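Demonstrationsdatensatz (Robotik)

Ein Demonstrationsdatensatz ist eine Sammlung aufgezeichneter Bewegungsabläufe, aus der ein lernendes System die Steuerung eines Roboters ableitet. Teilgebiet des Imitationslernens. Im Deutschen auch Vorführdatensatz, seltener Beispielkorpus.

Aufbau
Grundeinheit ist die Episode: ein Durchgang vom Startzustand bis zum Abbruch oder Erreichen des Ziels. Gespeichert werden Kamerabilder, Gelenkstellungen, Stellbefehle und meist eine kurze Aufgabenbeschreibung in Textform. Zeitstempel sind Pflicht – ohne gemeinsame Uhr lassen sich Bild und Bewegung nachträglich kaum zusammenführen.

Gewinnung
Verbreitet sind drei Wege: Führen des Arms von Hand, Fernsteuerung über ein zweites Gerät, automatische Erzeugung durch ein Skript. Fernsteuerung gilt als aufwendig, liefert aber Bilder ohne Hände im Sichtfeld. Skripte sind billig, die Bewegungen fallen dafür oft gleichförmig aus.
Zwischen den Episoden wird der Arbeitsbereich neu belegt. Bleibt die Anordnung zu ähnlich, lernt das System Positionen auswendig, statt auf die Objekte zu achten. Üblich sind deshalb Startlagen nach Zufallsplan, teils mit wechselnder Beleuchtung.

Beispiel Tuvico
Die Sammlung Tuvico der Arbeitsgruppe Cendeck enthält 394 Episoden zum Schieben und Sortieren von Formkörpern. Davon wurden 43 nachträglich verworfen, überwiegend wegen fehlender Einzelbilder. Eine Episode dauert höchstens 22 Sekunden. Die Aufgabentexte liegen in zwei Fassungen vor, einer knappen und einer ausführlichen. Das Aufzeichnungsprogramm Hukel schreibt beide in die selbe Datei, was ältere Auswertungsskripte nicht erwarten. Version 2 erschien im Oktober.
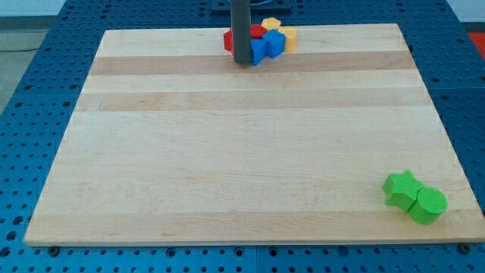

Arbeitsfläche mit Schaumstoffkörpern auf blauem Lochtisch. Am hinteren Rand die rote, gelbe und blaue Gruppe mit dem grauen Armstück, rechts vorne Stern und Zylinder in Grün.

Qualitätsprüfung
Meist zweistufig. Zuerst automatisch: Bildausfälle, Sprünge in den Gelenkwerten, zu kurze Episoden. Danach Sichtung von Hand. Misslungene Versuche werden je nach Verfahren gelöscht oder gekennzeichnet – fürs Lernen von Korrekturbewegungen sind sie mitunter brauchbar. Uneinheitlich ist die Bewertung von Teilerfolgen. Im Cordeiro-Schema sind sie eine eigene Klasse, andere Sammlungen kennen nur Ja oder Nein, dadurch sind Erfolgsquoten nur eingeschränkt vergleichbar.

Siehe auch
Imitationslernen, Teleoperation, Verhaltensklonen, Datenannotaton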